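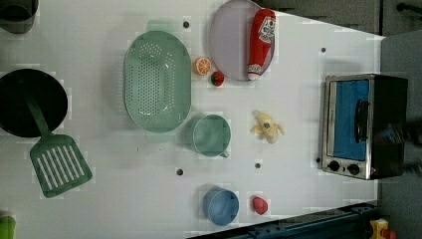

Stenix Toy Listings, README

Last touched 8th March. If something below disagrees with the files, believe the files.

What you get

1658 secondhand listings for play kitchens, pretend food and small plastic crockery, collected from the Winus classifieds board and typed out as plain text. One listing per row. The sellers wrote them in a hurry, usually with a child asking where the thing was going, and it shows.

Files

listings.csv has the whole lot.
priced.csv has the 630 rows where the seller named a price a computer could read. "Make me an offer" is in the other file. So is "you know what these cost new."
spelling.txt lists the variants of "colander" we found. Please read it before you write a search.

Columns

id: a number. It means nothing and is not in order.
title: as typed, capitals included. Some sellers only have capitals.
body: as typed, minus phone numbers, street names and one very long complaint about a brother-in-law.
price: US dollars, blank if missing. Zero means free. Blank does not mean free, and we have had this conversation before.
condition: a score from 1 to 5, where 5 is sealed in the box and 1 has been outdoors. The seller picked it. We would take off a point.
complete: yes, no or "mostly." We left "mostly" in after trying to turn it into a yes or a no for most of August.

How it was cleaned

Exact duplicates are gone. Near duplicates are still there, as the same tea set tends to come back at a lower price with a sadder title. Three labelers read each row for the complete column and the majority won. Where all 3 disagreed, the row says "mostly."

Emoji were stripped in the first release and put back in the second, when we noticed that several bodies consisted of nothing else.

Known problems

"Cup" can be a drinking cup, a measuring cup or a cupcake with the end missing. We did not sort this out.
Fruit is counted by the half in some listings and by the whole in others, so don't add it up.
Prices go up before the holidays and never quite come down.
The Fesico import dropped every apostrophe. You will find the kids kitchen, the kids stove and, in one row, the kids for sale. We have left it as it came.

Good for

Teaching people to clean text, price guessing, spelling correction with a strong stomach. It is a poor guide to what toys are worth.

License

Share it, change it, credit Stenix. Corrections go in the issue tracker, with the row id. Requests to buy the tea set will be closed.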